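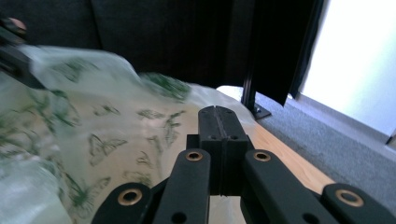 The Long Second Life of a Winter Coat

By Sumeya Kahsay

The shop of Kiros Zeleke has no sign, only a paper in the window with the word "Repairs" and a telephone number. People find it anyway. When I came the first time, in May, I thought it was a strange month to speak about winter coats, but the rail behind his counter was full of them.

"In May they remember the zipper," he told me. "In November they need it, and then they are angry with me."

Kiros learned tailoring from his uncle and later worked 13 years in the alteration room of Harano, a department store that has since closed. There he shortened trousers, mostly. Coats he learned alone, in the evenings, by opening the ones that customers had left and never collected. A coat, he says, has more inside than outside. Under the lining there is canvas, tape, padding, and sometimes the mistakes of another tailor.

I brought him my mother's coat, a gray wool one made by Meltard. The lining was torn under both arms and the left pocket had become a tunnel to the hem. He put his hand in the pocket and took out, from somewhere near my knee, a bus ticket and a button that did not belong to the coat. Then he turned the sleeve and looked at the seam for a long time.

The wool was good, he said. The lining was never good, even when it was new. Many makers save their money in this place - the buyer touches the sleeve in the shop and does not touch what is under it.

A new lining takes him 2 days if nobody telephones. He takes out the old one whole, opens its seams, irons the pieces and uses them as the pattern. He adds a little extra width across the back, a fold that opens when the arms go forward. In my mother's coat this fold had been sewn shut, so every time she reached for something the lining had to pull.

Is it worth the price? I asked this to several customers and received different answers. One woman had paid more for a repair than for the coat. A student who lives above the Khúc bakery wanted only a button, and was surprised to leave with all the buttons made tight. Kiros himself sends people away when the cloth has become thin at the elbows, and he does it quickly, before they take off the coat.

There is also the question of who will do this work later. The evening course at Jikemier, where he teaches beginners to set a zipper, has a waiting list, but most students want to make new clothes. Kiros does not complain about it. He gives them an old jacket in the first lesson and a seam ripper, and lets them be afraid of it for a while.

My coat was ready before the summer. It hung in the closet in its paper until the first cold morning, and then I wore it to the market. The left pocket holds my keys now.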